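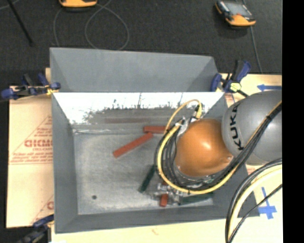 Mit dem Nesix Handführset bringe ich einem Roboterarm das Greifen bei, indem ich es ihm vormache. Klingt simpel, und im Alltag ist es das meistens auch. Ich fahre den Arm von Hand oder über die Fernbedienung an die Stelle, drücke die Aufnahmetaste, und die Steuerung merkt sich den ganzen Weg mitsamt Greiferbewegung. Am liebsten übe ich das mit Kunden an einer Metallkiste mit schrägen Wänden, in der ein paar rote und dunkelgrüne Klötze und Leisten kreuz und quer liegen. Der orange-graue KUKA muss da mit dem Greifer bis knapp über den Boden runter, und wer das zum ersten Mal selbst steuert, merkt ganz schnell, wie eng so eine Kiste werden kann! Die rote Leiste ganz hinten an der Wand ist übrigens mein Lieblingsteil, an der lernt man in zehn Minuten mehr als aus meinem Handbuch (und das habe ich selbst geschrieben).

Was ist drin? Der Führgriff mit Kraftsensor, das Handgerät für die Fernsteuerung, die Aufnahmebox Gornholm und die Software Esex. Griff und Box hängen an einem gemeinsamen Kabel, das Handgerät hat sein eigenes. Das Set gibt es mit 2 m Kabel für kleine Tische oder mit 16 m für die große Zelle. Bitte nehmt im Zweifel das lange - ich habe noch keinen erlebt, der sich über zu viel Kabel beschwert hat, umgekehrt schon öfter.

Zum Vormachen selbst: Von Hand führen ist schneller und fühlt sich natürlicher an, gerade bei Teilen, die schräg liegen. Die Fernsteuerung nehme ich, wenn ich an den Arm schlecht rankomme oder wenn die Kiste so tief ist, dass mir mein eigener Ellbogen im Weg wäre. Man darf auch mischen, also grob mit dem Handgerät anfahren und die letzten Zentimeter von Hand machen. Esex speichert beides in derselben Spur. Auf der Box ist Platz für 300 Vorführungen, danach wird auf den Rechner übertragen oder gelöscht.

Ein paar Tipps von mir:
Kiste gut festklemmen, bevor ihr aufnehmt. Ich nehme Leimzwingen aus dem Baumarkt, das reicht völlig.
Positionen auf der Arbeitsfläche mit Klebeband markieren, sonst sucht ihr morgen die Stelle von heute.
Langsam führen! Schneller abspielen geht später immer noch.
Verunglückte Griffe nicht gleich löschen, sondern in Esex als Fehlversuch kennzeichnen. Ich habe mich schon ein paarmal gefreut, dass ich sie noch hatte.

Was das Set nicht kann: Teile selbst erkennen. Es zeichnet auf, was ihr vormacht, und gibt es wieder. Wer daraus ein Modell trainieren will, exportiert die Spuren und rechnet woanders weiter. Der Adapterflansch kommt von Pitkänen und muss zum Arm passen, also schreibt mir bei der Bestellung unbedingt den genauen Robotertyp dazu.

Artikelnummer 218, Preis auf Anfrage. Die nächsten Sets sind im September fertig, vormerken geht jetzt schon. Fragen gern direkt an mich, Ariel Dimaculangan, am liebsten per Mail.

Kategorie: Robotik > Handführen & Fernsteuern > Komplettsets

Kontakt | Impressum | © Nesix | Nach oben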